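Clirkcombe Automation Support
Case 2241: Fenia wrist camera kit, intermittent loss of target during approach
Status: Resolved, pending customer confirmation
Product: Fenia wrist camera kit with Lirer pick software
Reported by: Şengül Çınar, Erdem Laboratory Services
Assigned to: Tsung-han Hsueh, Product Support
Opened: Nov 9, 2022

Summary of the report

The customer is evaluating the Fenia kit under the standard trial agreement. The arm performs single-object picks from a tabletop. The customer reports that the software locates the object correctly at the start of the approach and then drops the target shortly before the grasp. The arm stops and returns error 978 (target confidence below threshold). The fault is intermittent. It was first seen after the work cell was moved to a different table in the same office.

Customer's original message

"We completed the setup guide without difficulty and the first trials were satisfactory. Following the move to the new table, the arm halts partway down on many attempts. The object is plain to see in the live view. We have restarted the controller, reseated the camera cable and repeated the hand-eye calibration. The calibration reports a pass each time. Please advise whether the camera unit should be returned."

Initial response

Support acknowledged the report and asked the customer not to return the camera unit at this stage. Error 978 is raised by the Lirer software and does not by itself indicate a hardware fault. The customer was asked to supply the following:

Software and firmware versions
The exposure mode in use
The event log covering at least one failed approach
A still saved from the live view with the arm held at the approach position

Information received

Software is at the current release. Camera firmware is build 232, one release behind. Exposure mode is Automatic, full field, the factory setting. The log shows confidence holding steady at the start of the approach and falling sharply as the arm descends. No dropped frames or cable errors were recorded, and the camera temperature remained within limits.

Support analysis

The cable and the camera hardware were ruled out on the basis of the log. The calibration was also ruled out. A calibration error would normally produce a grasp that is offset from the object, and the customer has seen no offset on the attempts that completed.

Attention then turned to exposure. In full-field mode the camera meters the whole of its round view, including any part of the room visible past the table. Dark areas toward the edge of the view cause the exposure to rise, and a reflective work surface may then be overexposed. The still supplied by the customer is consistent with this.

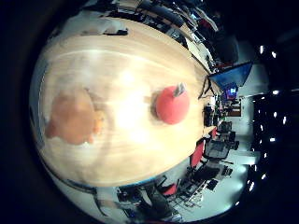

Figure 1. Live view, automatic exposure. Glare on the tabletop, with the red target object to the right of it.

The glare washes out the wood grain at the center of the table. The red object itself remains distinct in the still, which agrees with the customer's statement. Support's working conclusion was that the bright area was disturbing the segmentation step as the camera moved closer.

Recommended actions

1. Update the camera firmware to the current release and restart the controller.
2. In the Lirer settings, open Camera, then Exposure, and change the metering area from Full field to Work surface. Draw the area so that it covers the table only.
3. Lower the exposure limit by one step. Repeat if the glare persists.
4. Place a matte mat on the table, or change the position of the table relative to the overhead lights.
5. Run the approach test without closing the gripper, and save the log.

The customer was advised to complete steps 1 to 3 before trying step 4, in order to establish whether the settings alone were sufficient. The confidence threshold should not be lowered. Doing so would suppress the error without correcting its cause and could result in a grasp on the wrong region.

Customer follow-up

Ms. Çınar reported that the firmware update alone made no difference. After the metering area was changed, the error became rare but did not disappear. Lowering the exposure limit by one step brought a further improvement. A gray matte mat was then fitted, and the approach test was completed 4 times in succession without error 978. The log was attached to the case.

The customer also asked whether the metering area must be redrawn each time the table is moved. Mr. Hsueh confirmed that it must. The area is stored with the cell profile and is not adjusted automatically. A separate profile may be saved for each table.

Resolution

Cause: overexposure of a reflective work surface under full-field metering. No hardware fault was found. Return of the camera unit is not required, and the trial period has been extended to cover the time lost.

Internal notes

The setup guide mentions surface glare only in the appendix. A request has been filed to move this guidance into the section on choosing a work surface. The text for error 978 should also refer the user to the exposure settings. Both changes are proposed for the February documentation release.

This case will close automatically if no further reply is received from the customer. To reopen it, reply to any message in the thread and keep the case number in the subject line.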